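3/31/21

Clolinitz, second day of the Surnex trial. Rain until lunch, then grey. I got in before the heating came on and kept my coat on for the first hour.

Iveta Vondráček had already been through the manual and marked the pages that don't agree with each other. The chapter on start-up says to home the right arm first. The quick card that came in the lid of the crate says the left. We did it the way the card says and it went through without a fault, so I have written to Bondier to ask which is correct. They answered within the hour that the card is newer. I have crossed out the page in our copy.

The offer itself is simple enough. Bondier rent out the two arms, the table controls and the Surnex software as one package, with a person on the telephone in working hours. The rental runs by the month and you can stop at the end of any month. Training is extra. I still think the training should be in the price, as you can't do much without it, and I put that in my notes for Sampaio yesterday and again today. The quote also leaves out the carriage back, which I only found on the last page.

Morning was all teaching. You move the arm by hand to where you want it, press the button, move it again, press again. It is slow work and hard on the shoulders. Iveta is better at it than I am. My paths come out with a wobble at the end where I let go too soon. The software lets you take the last point off and do it over, and that is the best thing in it so far. What it won't do is let you name a point properly. It gives them numbers, and by mid-morning I had no idea which was which and had to start a list on the back of an envelope. There is supposed to be a naming field in the next version.

The shop side wants to know if it could make up trays of mixed snacks to order, so we set the table out as a counter with stock of all sorts on it. Soft packets are the thing I worry about. Boxes and bottles I expect any arm to manage. Film slides and bunches up, and a sandwich can be spoilt by a grip that a bottle wouldn't notice. The grip force is set on a slider from low to high with no units. I asked Bondier what the numbers behind it were and was told they would come back to me.

The cable from the wrist bothers me a little. It hangs in a loop and I would want it clipped up before anyone used this near open food. I've asked for the price of the cable kit. The emergency stop is easy to reach and I'm satisfied with it. We pressed it 11 times in the afternoon at different points in the cycle, as the check sheet asks, and I filled in the sheet and signed it.

Pictures from the table, to go in with the report:

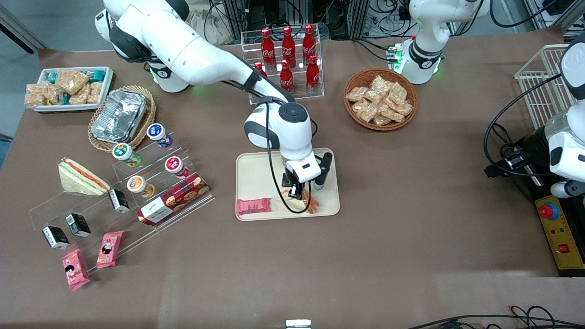
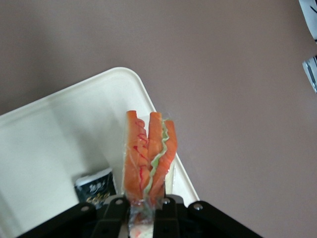
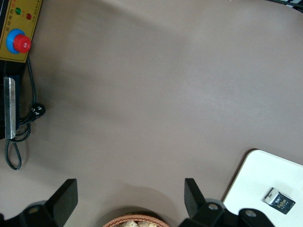 Joana Arruda read my notes before she went home and thought I was being too easy on the price. With the training and the carriage added on, she said, it comes out dearer than it looks on the first page, and she would not sign for more than a month until Bondier had put the grip figures in writing. She also wants to know who pays if a finger pad wears out. I hadn't asked. I looked in the contract and it says "consumable parts" without listing any, so that goes on the list for the morning call.

Left at six. Must take the envelope back in with me tomorrow, it's in my coat.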